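Nastau Household Forum
Kitchen and appliances > Small appliances

Thread: Smell in microwave will not go, and question about the plate

Clerura
Nov 5, 2024
Hello everybody. I have a question which is perhaps simple for you. We moved to a flat in Jenimthorpe in April and the microwave was already there. It works well, but there is an old smell inside, something between fish and burnt popcorn. I have washed the walls with washing-up liquid, I have washed the glass plate in the sink, and the smell comes back after one day with the door closed.

My second question is about the plate. When it turns, it makes a small knocking noise, always at the same place of the circle. Is this dangerous, or only annoying? I would like to keep this oven if it is possible, as the kitchen is small and it fits exactly on the shelf.

I am sorry for my English, I write slowly but I read everything.

oldkettle
Your English is fine. Lemon. Cut one in half, squeeze it in a bowl with 300 ml of water, put the halves in as well, run it on full until it steams properly, then leave the door shut for a bit. Wipe with a cloth. Do it twice if it's a bad one.

Tak
Lemon only covers it. You get fish and lemon. Bicarbonate of soda is what you want, a small open bowl of it left inside overnight with the door closed. And take it out before you cook!

oldkettle
It does not cover it, the steam loosens the grease and the grease is where the smell sits. Bicarb in a bowl does nothing to grease. I've cleaned up after lodgers for years with lemon and nothing else.

Tak
And I had a lodger who burnt a whole bag of popcorn, and lemon did nothing at all. Bicarb had it gone in two nights. We can both be right, I suppose, but I know which one I'd try first.

marrowfat
For the knocking: lift the glass plate off and then lift the ring with the little wheels. Nine times out of ten there's a grain of rice or a crust stuck in the track where the wheels run. Clean the track, clean each wheel, and check the ring is sitting flat when it goes back. Then check the plate is properly on the middle piece. If it's a bit off centre it will knock once every turn, exactly as you say.

Clerura
Thank you all. I have taken out the plate and the ring. Under the ring there was a brown circle, very hard, which I had never seen because I washed only what I could see. I feel a little ashamed. One wheel also had a piece of something on it, I think it was dried cheese. I put a wet cloth on the brown circle for the evening and tomorrow I will try with a soft sponge.

May I ask what you do with the small slots on the back wall and the ones at the side where the door closes? I am afraid to put water there.

marrowfat
You're right to be afraid of it. Damp cloth, wrung out hard, wipe over the top of the vent and leave it. No spray. For the latch slots at the side I only wipe the edge, and I don't push anything inside. Unplug it first.

Tak
I use a dry toothbrush on the vent. Very lightly.

pelmet_22
I would not use a toothbrush. If you push crumbs through the vent they stay on the other side and cook there, and then you'll have a smell you really can't reach. Cloth only.

Tak
I said lightly.

pelmet_22
I know, but people read "toothbrush" and they scrub.

hobnob99
Can I be the boring one? A basic new microwave isn't dear and you've already spent two evenings on this one. If it came with the flat you have no idea how old it is.

oldkettle
Throwing away a working oven because there was cheese on a wheel is a bit much.

hobnob99
I only said it's an option. If the paint inside is bubbling or there's rust, it should go, cheese or no cheese.

Clerura
The paint inside is good, I have looked with a torch also in the corners. So I will keep it.

Now my report. The brown circle came away with the sponge and a little bicarbonate made into a paste – it needed patience but no force. I washed the ring and the plate and dried everything well. Then I did the lemon bowl as oldkettle wrote, and in the night the bicarbonate as Tak wrote, so I cannot tell you who was right. In the morning I smelled a very weak lemon and no fish.

The knocking has stopped. I was so pleased that I heated a cup of milk only to listen to it.

My neighbour has given me one more rule, which is to leave the door open for some minutes after every use, so the steam can go out. It is a small thing but I was always closing it immediately, and I think this was half of my problem. I will do it from now on. I put here the oven with the door open and the plate back in its place.

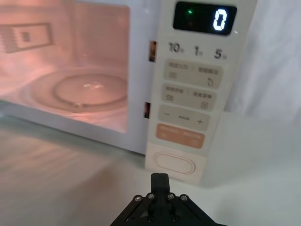 marrowfat: Glad the knocking has gone. Lift the ring out every couple of weeks and you won't get that brown circle again, it only goes hard when it's been cooked on over and over. And I'm with your neighbour about the door, though with mine the lamp stays on as long as it's open, so I leave it five minutes and then shut it.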